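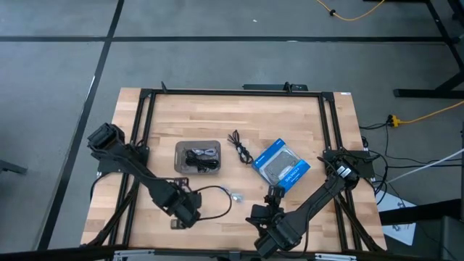
Foto: archivo de Walum

Incidencia 1087: el módulo de resultados de golf no aplica bien el hándicap en partidos por equipos
Estado: resuelta, pendiente de cierre
Producto: Drenduvus, gestión de competiciones
Club afectado: Grarnosbridge

Síntoma. Al validar las tarjetas de un encuentro de fourball, la clasificación de la liga asigna medio punto a los dos equipos en partidos con ganador claro. El fallo aparece en 5 de los encuentros cargados en noviembre. Las tarjetas individuales se guardan correctamente y el PDF de salidas no presenta errores.

Entorno. Servidor del club, importación por CSV desde la hoja del capitán. El histórico tiene más de 2000 tarjetas. No se ha modificado la tabla de slope del campo.

Prueba 1. Se recalcula la jornada desde el menú de administración. Mismo resultado.

Prueba 2. Se borra la caché de clasificaciones y se vuelve a importar el CSV. Mismo resultado, con un aviso nuevo: «índice de hoyo duplicado (6)».
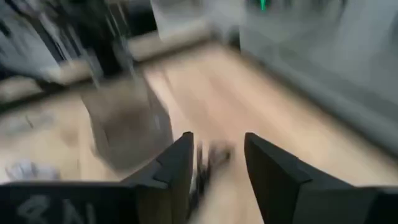 El aviso remite a la tabla de índices de dificultad. En la ficha del recorrido McPhee, dos hoyos comparten el índice 6 y falta el 5. Al repartir los golpes de ventaja, el módulo encuentra el duplicado, descarta el cálculo del partido y lo anota como empatado. Los encuentros jugados en el otro recorrido no están afectados.

Prueba 3. Se corrige el índice en una copia de la base y se recalcula. Los partidos recuperan su ganador y la suma de puntos coincide con las actas firmadas.

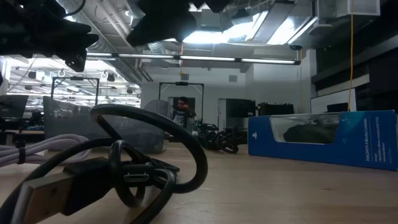

Cable negro con conector USB-A, junto a otro trenzado de color lavanda.

Solución aplicada. Corrección del índice en producción y recálculo de la liga completa a las 21:40. El club debe revisar los desempates, que se habían fijado a mano.

Pendiente. La importación debería rechazar un recorrido con índices repetidos en lugar de emitir un aviso. Se abre petición de mejora. Mientras tanto, comprobar la ficha del recorrido antes de cargar cada jornada.

Compartido 6 veces · 5 comentarios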